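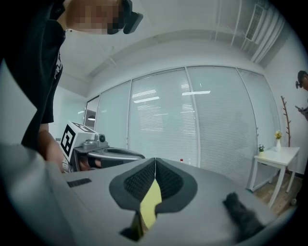
Grippers in the training room at Zosmont, Clemham.

I spent most of a day at Zosmont's site in Clemham and came away with sore feet and far too many notes. They pack replacement parts for kitchens and bathrooms, mostly small stuff (tap washers, hinge kits, shower clips), and for two years they have been moving the dullest of that packing over to robot arms. I'd asked to see the people side of it as much as the machines, and they were very happy to oblige.

We began upstairs, in an office room with blinds drawn across the glass and yellow flowers on a side table. It's a lovely calm place to work! The hand-held grippers are used here to show the arms how a job is done: you hold one, you do the task, and the movements are recorded. Staff from the packing floor take turns at it, in sessions of 50 minutes with a proper break after. One packer told me she had expected computer work and got something closer to teaching a new starter. She knows just how a hinge kit wants to be turned before it goes in the bag, and now that knowledge gets used.

The white blocks with the black-and-white patterns help the system keep track of where each gripper is. I had a go myself and was hopeless for the first ten minutes, mainly from squeezing too hard, but it's oddly absorbing once your wrist settles down.

Then down to the floor, which is louder. The Hegarty line was the first to change over, in June, and it now handles around 800 bags an hour with two people looking after it. It used to take five. The other three moved to returns and to the upstairs sessions, and the pay grade for recording work is a step up from packing. I asked whether everyone was pleased. Not entirely. A couple of the longer-serving staff miss the chat along the bench, and one man said he finds watching a machine more tiring than doing the job. The shift leads have started swapping people over every 40 minutes, and he thought that was better.

The Matau line is still done by hand. Its parts come in soft pouches that slide about, and the arms drop too many of them. I watched a packer fill a tray of pouches while talking to me over her shoulder the whole time, and I could see why it's proving hard to copy. They want 500 good recordings of that one job before they try it again.

Lunch was in the canteen, and the soup was very good. If you go, wear flat shoes and ask to try the grippers before the floor tour, as the room upstairs gets busy in the afternoon.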